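I've been running the Kedinska teardown kit for a while now, and enough people have asked how to get from "arm bolted down" to "arm working inside a real computer" that it seemed time to write the whole thing out. The kit's own manual is good on wiring and pretty thin on everything after that, so this page picks up where it stops. If you're still deciding whether to buy, there's a section near the end with what I like and what I'd change.

Last updated 23 April 2018, for version 4 of the Kedinska software.

## What you need

- The Kedinska kit: two-finger gripper, wrist sensor module, mounting plate, cable and license
- A six-axis arm the kit supports (check the list in the manual, it's short)
- A solid metal bench, ideally with slots so you can clamp things
- A desktop tower you don't mind scratching
- Anghel soft finger pads, sold separately and worth every cent
- A phone light or small lamp

Pick an old office tower for your first run. The ones with plastic latches and colored tabs are a joy, because whoever designed them wanted a person to service them without tools, and what's easy for a thumb is often easy for a gripper too. Gaming cases with glass and tight cable runs can wait!

## Step 1: Prepare the tower

1. Shut it down, unplug it, and hold the power button for a few seconds.
2. Lay it on its side with the removable panel facing up.
3. Release the latch and lift the panel off by hand. The kit can't do this part.
4. Put the panel down flat, inner face up, somewhere the arm won't sweep through.
5. Push any stray cables toward the outside of the case.

About that panel: the inner side often has posts and brackets molded into it, and they stick up more than you'd think. I once parked mine right under the home position and the gripper came down on a post on its very first move. No damage, but add it to your keep-out zones and you won't have to think about it again.

Tower placement matters too. Leave the motherboard near the middle of the arm's comfortable reach, so that the wrist can point straight down without the elbow folding up behind it. If the software shows a yellow reach bar, slide the tower before you do anything else. It's tempting to work around yellow. Don't.

## Step 2: Teach the case

Open a new project and choose **Case > Learn box**. The software wants the four top corners of the opening. Jog the arm to each one at the slowest speed with the gripper closed, stop just above the metal, and press **Mark**.

Go in the same direction every time. I go clockwise starting from the corner nearest me. Mixed order gives you a box that's twisted like a bow tie, and the error message for it is not helpful at all ("geometry 69", if you're searching for it).

Then mark the tall things:

- the drive cage
- any air duct or shroud
- the power supply
- the graphics card or whatever sits in the slots

Each gets a simple block with a height. Be generous with the blocks. You can shrink them later when you trust the setup.

## Step 3: First approach to the socket

The CPU socket is the best first target. It's flat, it has clear edges, and there's usually a decent landing area once the cooler is gone. Take the cooler off by hand before you start and clean up any old paste.

Set the target height to 91 mm above the board and run **Approach only**. The arm should come down in a straight line and hold there.

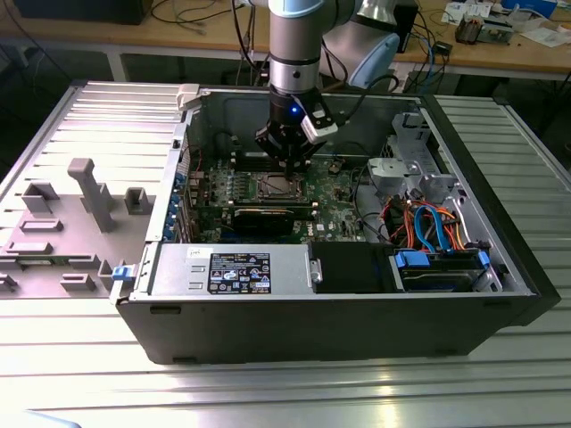 If your arm swings in from the side instead, you have **Shortest path** turned on. Go to **Motion > Entry** and pick **Vertical**. I would make this the default if it were up to me, and I've told Kedinska so. Inside a case you nearly always want to come straight down and leave straight up.

Once the hold position looks right, step down in small moves:

1. Drop to half the height and stop.
2. Check the fingers against the memory slots and the nearest tall part.
3. Drop again to 8 mm and stop.
4. Save this as your **Near** point.

Everything else you teach will be measured from Near, so take your time. I usually walk to the other side of the bench and look from there as well – a gap that seems fine from the front can be almost nothing from the back.

## Step 4: Sort out the cable

The sensor cable is the part that catches people. It runs from the wrist back along the arm, and the manual shows it neatly clipped the whole way. Follow that picture and you'll have a cable that's too tight as soon as the wrist turns.

Leave a loop at the wrist. A big, lazy one, about as wide as your hand. Then clip it loosely at the next joint and rotate the wrist through its full range while you watch. You want the loop to open and close freely without dipping into the case. Hook-and-loop ties beat zip ties for this, because you will redo it at least once.

While you're at it, check the bundle of drive cables in the tower. Those love to spring up after you've pushed them down. A bit of painter's tape on the outside of the case holds them nicely.

## Step 5: Teach the first pick

Start with something chunky. A plastic drive clip is great, and so is an expansion slot cover. Memory modules are a fun second project, but the latches need two separate moves and it's easy to get discouraged.

For each pick, the software asks for:

- **Over:** a safe point straight above the part
- **Touch:** fingers open on both sides of it
- **Grip:** how hard to close
- **Out:** where to lift to

Keep the grip low at first. If the part slips, go up one notch and try again. The Anghel pads make a huge difference here, since the bare fingers are smooth and need much more force to hold the same piece of plastic.

Run the pick at the slowest speed with your hand on the stop button. Then run it again without changing anything. I like to see four clean passes in a row before I raise the speed even a little.

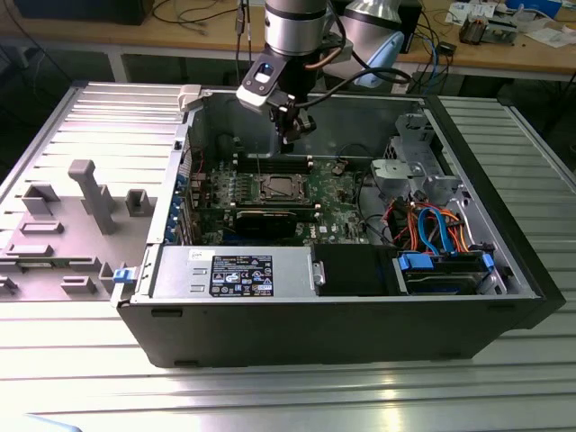
A reader from the Stilville user list wrote in to say the passes should be done with the tower shifted slightly between them, otherwise you're only testing whether the arm can repeat itself. Fair point, and I've since started doing it. The same message went on: "Move the case by a finger's width, run Relearn corners, and try the pick again. If it still lands, your blocks and your Near point are good. If it doesn't, you probably marked a corner on the rim instead of the edge."

That last bit matches what I've seen. Rim and edge are very close together on most cases, and the software can't tell which one you meant. Choose the inside edge and stick with it.

## Common problems

**The arm stops above the case and won't go in.** One of your blocks is overlapping the opening. Nine times out of ten it's the drive cage.

**Wrist light is on but the software sees no sensor.** Reseat the cable at the controller end first. The wrist plug is fiddly and you don't want to pull it more than you must.

**Height readings jump around over the board.** Shiny metal confuses the sensor. Turn off overhead lights, or tip your lamp so it isn't shining straight down onto the bench.

**Picks drift after an hour or so.** Check the clamps. If the tower can creep, it will.

## What I think of the kit

I really like it! The gripper is slim enough to get down between parts, the software lets you undo a bad point in one click, and the vertical entry mode feels so calm and controlled once you've got it set. Going from an empty project to a taught socket approach takes me less time than finding my screwdrivers.

What I'd change: the cable exit should be on the arm side of the wrist, the error messages need actual words in them, and soft pads ought to be in the box. I also tried the Gendthorpe gripper on the same kind of job. It's stronger and its fingers are better out of the packet, but the body is wide, and I kept bumping into the drive cage. For open benches I'd happily use it. For towers I'd go with Kedinska.

## Next up

Memory modules, both latches, with the two-step release. I have a project file that mostly works and I'll post it once the second latch stops being stubborn. If you've got a good grip value for slot covers with the Anghel pads, please send it over, along with which arm you're using.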